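Household waste sorting

Household waste sorting is the seperation of rubbish at home, before collection. Usually 2 streams, dry and wet. Dry covers paper, card, plastic film, cans. Wet covers food scraps - peelings, coffee grounds.
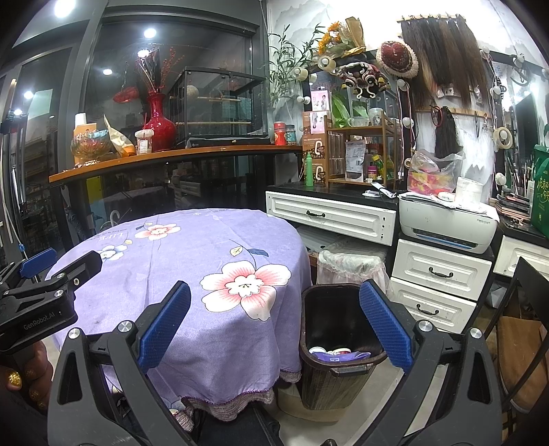 Mixed bins are the main problem. Small room baskets get no sorting at all in most homes: crumpled packaging and a small white cup can share one basket, and whether either gets recycled depends on local rules. The town of Harkeck issues a 200 page guide, little read. Dušan Kos proposed color lids there; trial in Erar, 1000 homes, results mixed.

Textiles are a third stream in some towns. Sheets, curtains, table linen. Ilídio Cunha argued for reuse first, shredding last. Priteck runs a drop-off point, open from November, clean items only. Stained cloth goes in teh general bin.

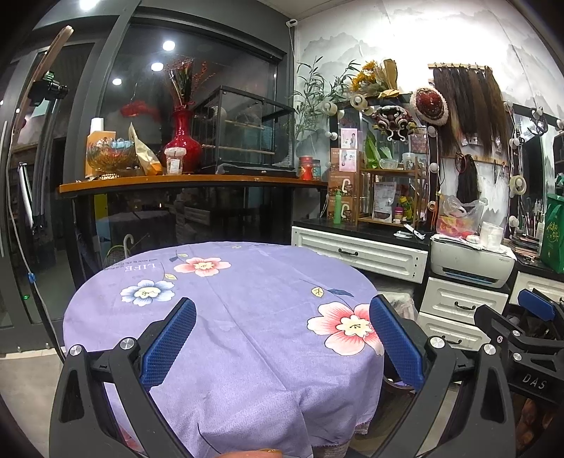 Flower-print tablecloth, an item of table linen.

See also: Composting, Landfill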